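Best stretch of the Stirkirwood river trail with slow walkers?

My mother is visiting in September and loves birds, but her knees aren't what they were. We'd like to walk part of the trail and still be home for lunch. Which end should we start from, and is the Wednesday guided walk too fast for her?

Mwajuma Muli

Oh, I hope she has a lovely visit! Start at the Tumetti footbridge and head upstream. It's paved and flat the whole way to the heron overlook (470 yards, there's a marker), and there are two benches along it, both shaded in the morning. The guided walk goes at the pace of whoever is slowest, and the leaders really do stop for every warbler, so I wouldn't worry one bit. Get there by 8 if you can, before the bikes come through.

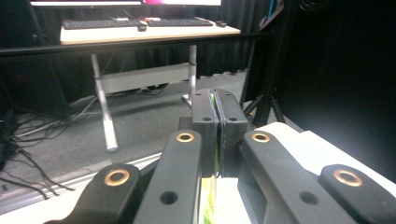 Coming back, you can cross at the footbridge and take the Flarnon side, but there are steps at the boat landing, and I'd skip those with bad knees. Just turn around and enjoy it all over again!

Coralie Pomare

Agree with the above. Parking is free at the Bjarnason lot but it fills up.

trailmom2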